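Why Do Shadows Change Size?

By Daryna Kuzmenko

Stand outside on a sunny morning and look at the ground. Your shadow is long and thin. Go back to the same spot at lunchtime and it is short. You are the same size as you were at breakfast, so what changed?

What is a shadow?

Light travels in straight lines. It cannot bend around your body to reach the ground behind you. Your body blocks some of the light, and the place where the light is blocked looks darker. That darker place is your shadow.

Things that block all the light are called opaque. A brick is opaque, and so are you. Things that let nearly all the light through, such as a clean window, are called transparent. Wax paper is in between. It lets some light through but scatters it, and the word for that is translucent.

Low sun, long shadow

When the sun is low in the sky, its light comes in at a slant. You block a long strip of that light, so your shadow is long. When the sun is high, the light comes down more steeply and your shadow shrinks. In June, the noon sun is high over Pavthorpe, and shadows there are at their shortest.

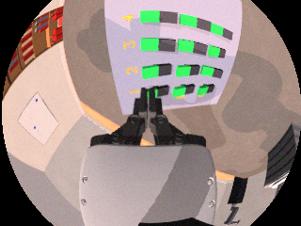 Soft edges and sharp edges

Some shadows have crisp edges and some look blurry. A small light, such as a bare flashlight bulb, makes a crisp shadow. A large light, such as a cloudy sky, sends light from many directions at once. Some of it sneaks in around the sides of an object, so the edge of the shadow fades out slowly. The blurry part has a name – the penumbra.

Distance matters too. Hold your hand close to a wall and its shadow is sharp. Move your hand toward the lamp and the shadow gets bigger and fuzzier.

Are shadows black?

Most are not. Light bounces off walls, clouds and the sky, and some of it lands inside the shadow. Outdoors on a clear day, a shadow on snow can look blue, because it is lit by the blue sky.

Try it yourself

You need a flashlight, a small toy and a sheet of white paper.

Put the toy on the paper and make the room dark. Hold the flashlight low and to one side. Draw around the shadow with a pencil. Now lift the flashlight higher, keep it pointed at the toy, and draw the new shadow. Which one is longer?

Never look straight at the sun, even for a moment. It can hurt your eyes.

Words to know

Opaque – blocks all light
Translucent – lets some light through and scatters it
Transparent – lets nearly all light through
Penumbra – the blurry outer part of a shadow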